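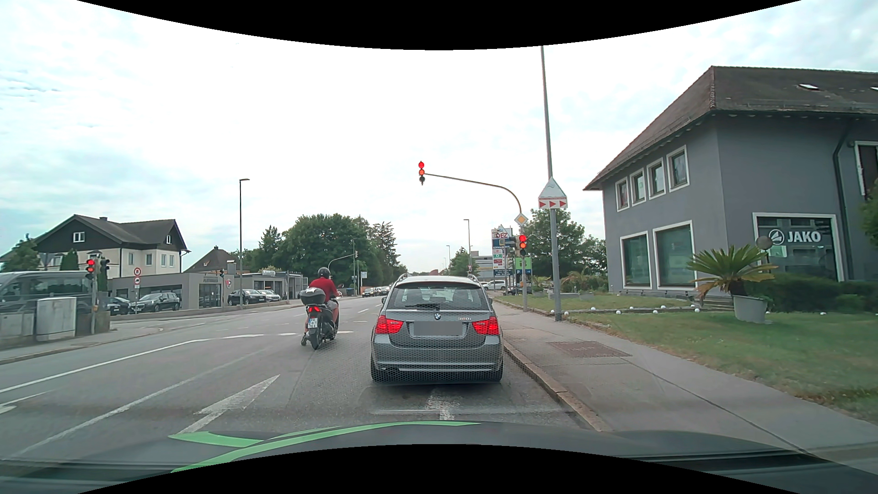

A reader wrote to us in April that her Bekine kit beeped at every traffic light for a whole week, and she asked if she should send it back. We told her to wait, and to look first at the height of the camera. After she had moved it up by the width of two fingers and calibrated it again, the beeping stopped. Her message is the reason why we have collected our tips for this kit on one page.

Driver assist kit from Bekine: tips for fitting and daily use

The Bekine is a small automation kit for cars which did not get such functions from the factory. It has a camera for the windshield, a control box and a cable set. It warns when you come too near to the car in front, when you leave your lane without the turn signal, and when the car in front has driven off and you are still standing. It does not steer and it does not brake. We bought ours from Aranda for 250 euros and paid the full price.

Before you begin

Clean the glass on the inside. Most people clean only the outside, but the film on the inside disturbs the camera more. Use a cloth without fluff and let the cleaner dry completely before the holder is glued.

Park in the shade. The adhesive pad takes badly on a hot windshield, and once it has touched the glass you should not move it. There are 2 spare pads in the box. Keep them in the glove compartment, you will want one when the windshield is replaced.

Place for the camera

The manual says "behind the mirror", and this is a bit short. Sit in the driver's seat and hold the camera with your hand while a second person looks at the preview on the phone. You want to see a strip of your own hood at the bottom and the traffic lights at the top. At the first position of a stop line the signals can hang quite high over the road, and a camera that points too low sees only the car in front.

If you have stickers or stripes on the hood, they can stay. Mark the edge of the hood in the app and the software ignores what lies under this line.

Reflections

A light dashboard makes a pale streak in the glass, often exactly over the road surface. With low sun it can become strong enough that the lane warning is late. A dark, matte dashboard mat helps a lot. Culleo sells one that can be cut with normal scissors. Also take away papers, parking discs and tissue boxes – everything white that lies under the windshield comes back as a reflection.
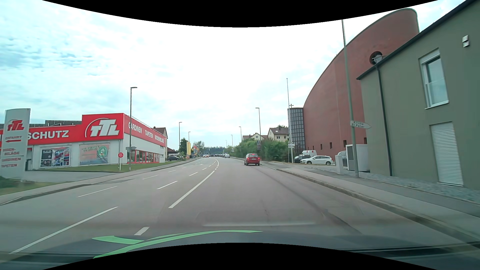

Can I use the kit without the phone? After the calibration, the control box works alone and gives its warnings by sound. You need the phone again only for updates and for changing the settings.

Settings we recommend

Set the distance warning to level 2 in the city. Level 3 is meant for the highway, and between shops and side streets it makes you nervous. The start reminder should be on the longest delay, otherwise it sounds while you are already releasing the brake.

Leave the lane warning on in town only if your roads have clear paint. Old and new markings lying near each other confuse the camera sometimes, and ours had trouble with worn arrows in particular. On roads with a double white line in the middle it worked very well for us, also in soft bends and before the top of a hill, where you cannot yet see how the road continues. 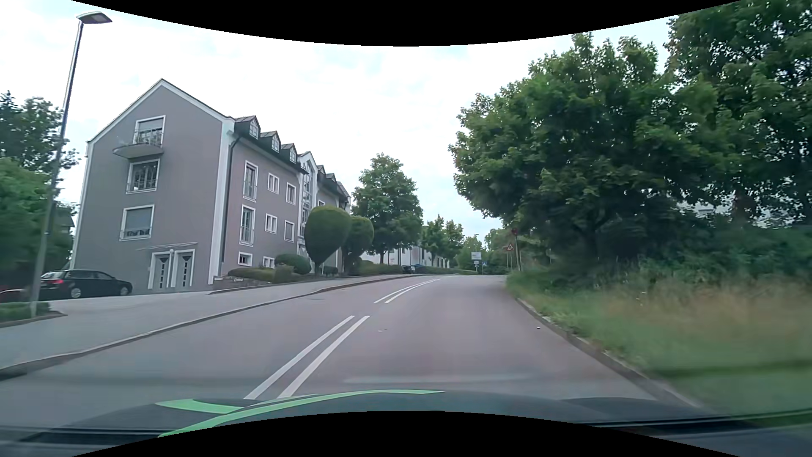 Calibration drive

Choose a quiet hour, for example 10 in the morning, and a road with fresh lines. Drive evenly and follow the voice in the app. If you have to stop at a red light, it doesn't matter, the counter waits and goes on afterwards. Do not hold the phone, put it in its cradle before you start the engine.

Repeat the calibration after new tires of another size, after work on the suspension, and when you carry something very heavy in the trunk for a longer time.

What we like less

The cable is too short for a station wagon if you want the box in the rear. The Brisari extension fits, but it has to be ordered separately. The warning tone has only one pitch, and my hearing is not the best – a lower tone would be welcome in the next update.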